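Category: Opinion / Home and Work

A table should be plain and white

My wife and I have bought three tables in our life together. The first was dark and shiny, and we loved it in the shop. The second had a pattern of gray and brown lines. The third is plain white, and I would like to defend it, because my friends think it is a choice for people without taste.

With the dark table I was always searching. A black screw fell on it and was gone. My daughter once cried over a lost puzzle piece that lay in front of her for the whole evening. The patterned table was worse, as every line looked like a thread or a hair, and I wiped at things which were printed there.

On white, you see what you have. I repair small radios in the evenings, and I do it now in half the time. The table cost 105 dollars from a shop called Grostala, and the delivery man asked me if the color was a mistake.
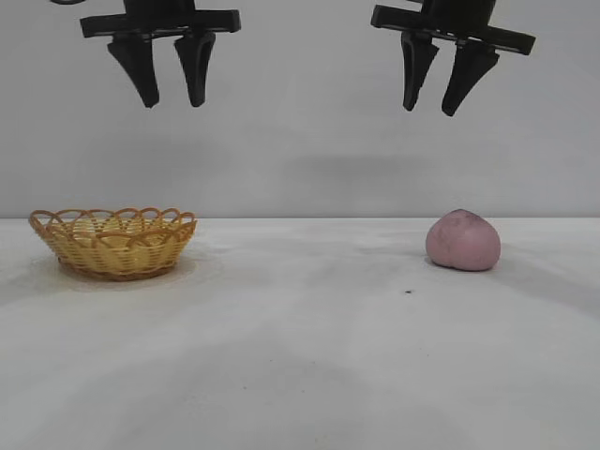 The wall matters also. For many years we had a shelf with jars behind the table, and a calendar, and a clock from my uncle. When I looked up from my work, my eyes had to travel through all of this. Now the wall is pale and has nothing on it. I look up and I rest.

I know the argument against it. People say such a corner is cold, like the waiting room of a dentist. I have some respect for this opinion. A room where a family eats should have color, and I would not take the yellow curtains from our kitchen. But a place for work has a different duty. It must be quiet, so that the hands can be busy.

There is the matter of stains, too. Yes, coffee shows. I prefer that it shows. On the dark table we put our sleeves into it.

If you have 40 minutes, clear one table and the wall behind it, and work there for a week before you put anything back.

Tags: tables, small spaces, working at home

We use cookies to remember your settings and count visits. Accept all | Manage choices

Comments (3)

Halina Kozłowski
I had white for 52 weeks exactly and then I sold it. Every crumb was shouting at me. Oak for me, please.

radiomike
Agree on the screws. I would add a good lamp, or you will get glare.

Ayman El Khatib
My mother kept the wall full and the table empty. It worked for her, and she sewed 600 shirts there.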